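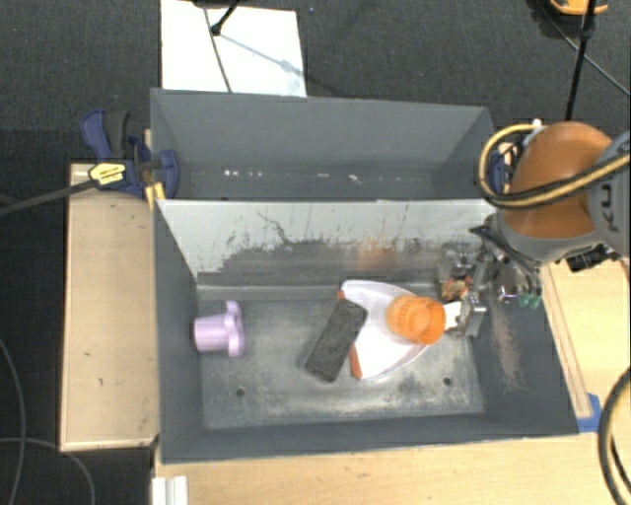
I got to Zuzanna Wasilewska's apartment twenty minutes early and she put me to work peeling apples. "You can talk and peel," she said, and handed me the bad knife.

I'd wanted to interview her ever since I read Wornwood, her little book about living in other people's houses. She has been a house sitter for most of her adult life, mostly in the off season, mostly in towns where the bakery closes in October and doesn't open again till spring. I figured she'd be a quiet person. She is so not a quiet person!

"Everybody thinks it's peaceful," she told me. "Then the furnace starts making a noise like a goose and the owners are on a boat."

Her first job was a farmhouse built in 1846, with stairs so steep she went down them backward the whole winter. The owners left her six pages of notes, and four of those were on the subject of the dog. She still has them in a drawer — she got them out to show me, apple juice all over her hands — and my favorite line was "Tareo will pretend he has not been fed."

"Had he been fed?" I asked.

"Every time. And every time I believed him."
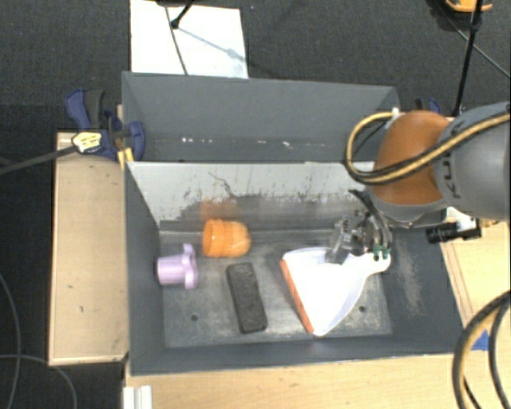
We got onto the question of whether you're allowed to move things. Zuzanna is strict about it. She'll sleep under a painting she can't stand before she'll turn it to the wall, and she puts the mugs back with the handles facing the way she found them. I confessed that I once rearranged a friend's whole spice shelf while she was at a wedding, and Zuzanna stopped peeling and just looked at me.

"Did she say anything?"

She did not, and we're still friends, but I've been thinking about it all week.

The part of the book people write to her about is the chapter on Ketsara Sukprasert, who lived across the road from a house Zuzanna watched two winters running. They had never met before the pipes froze. Ketsara came over in her slippers with a hair dryer, and the two of them took turns lying on the kitchen floor with it until past midnight. "She told me her entire life down there," Zuzanna said. "You say different things when you're both looking at the underside of a sink."

They talk on the phone every Sunday now. Ketsara has asked her to stop house sitting and get a cat of her own, and Zuzanna says she's considering the cat.

I asked what she packs. One bag, always the same: her own pillowcase, a flashlight, wool socks, a paring knife (the good one, I noticed she was using it), and whatever she's reading. She won't read the owners' books. "They'd have a crease in them," she said, "and it would be my crease."

By then the apples were done and it was getting dark, so we had toast while the pie was in. She leaves next week for a place called Ukach, where there's a woodstove, two elderly hens and no internet. I asked if she'd read the notes yet.

"Twice," she said. "The hens don't like singing."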